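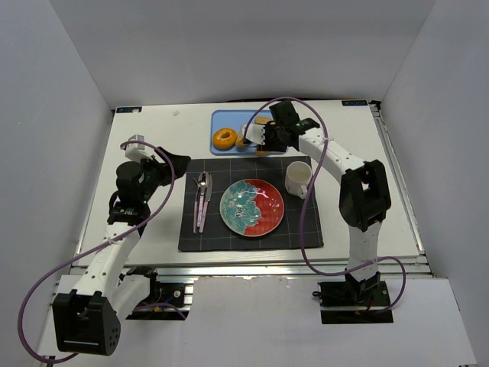
A reader in Plovham wrote in to ask whether the new Rekach picture book is any good for a child who won't sit through a long story. Short answer: yes, with one warning. Thread.

The Night Ferry to Daltari is 80 pages, which sounds a lot for a bedtime book. Most pages carry two or three lines, though, and there are nine chapters, so you can stop almost anywhere.

The story: a girl and her grandmother miss the day boat and have to take the slow one. They share a cabin with a goat. The goat has a ticket and they don't.

The warning is chapter six. The lights go out on the ferry and stay out for four pages of black paper with white text. My youngest asked me to skip it the first time. By Tuesday it was the favourite bit.

It comes with an audio version – you get a code inside the back cover. The reader is good and does the goat well. The page-turn bell is too loud for bedtime.

Cherkaoui did the paperback and the hardback. Get the hardback if you can. The paperback loses the fold-out map on page 81 of the big edition, and the map is what mine go back to.

Suits ages four to seven, I'd say. Second book is due in September, set on a train.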